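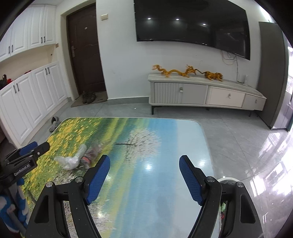 Figure 5.1 The hand-held gripper in a living room, with the gap between the finger pads open over a printed tabletop.

Chapter 5
Learning from Hand-Held Demonstrations

In the previous chapter we studied teleoperation, where a person moves a robot arm from a distance and the arm records its own joint angles. The method gives clean data, but the arm must be present, and an arm is heavy. Very few homes have seen one. In this chapter we turn to a second method, in which the person holds the gripper directly and the arm is left out of the recording completely.

The basic idea is simple. If the fingers in the hand of the person have the same shape as the fingers on the robot, then the images of the fingers and the objects between them will look similar in both cases. A policy that is trained on the first kind of image can then be used on the second. What must be recovered is the motion of the tool in space and the width of the opening at each moment. Section 5.2 explains how both are estimated from the camera images.

The method also brings difficulties, and the student should know them from the beginning. A room such as the one in Figure 5.1 has a glossy floor and a dark television screen that reflects the ceiling lights. Reflections move when the camera moves, and a tracking program can take them for fixed points. A table with a printed landscape gives many visual features, which helps the tracking, but the same print makes it harder to separate the objects from the surface. Clear plastic bags are a hard case of this second problem – the pattern of the table is visible through them.

As a running example we use the Skastilton study. It contains 327 demonstrations of one task, clearing small objects from a table, recorded in 18 homes. The authors compared two policies. The first, called Omari, predicts the next position of the tool in the frame of the room. The second, called Grakside, predicts the motion relative to the present position of the tool. In homes that were not in the training set, Grakside performed clearly better, and in Section 5.4 we discuss why this should be expected. The Stüber correction for camera delay is treated in Section 5.5.

The reader needs the material on rigid body motion from Chapter 2. Knowledge of arm kinematics is useful only for the last section, where the recorded motion is checked against the joint limits of a real arm.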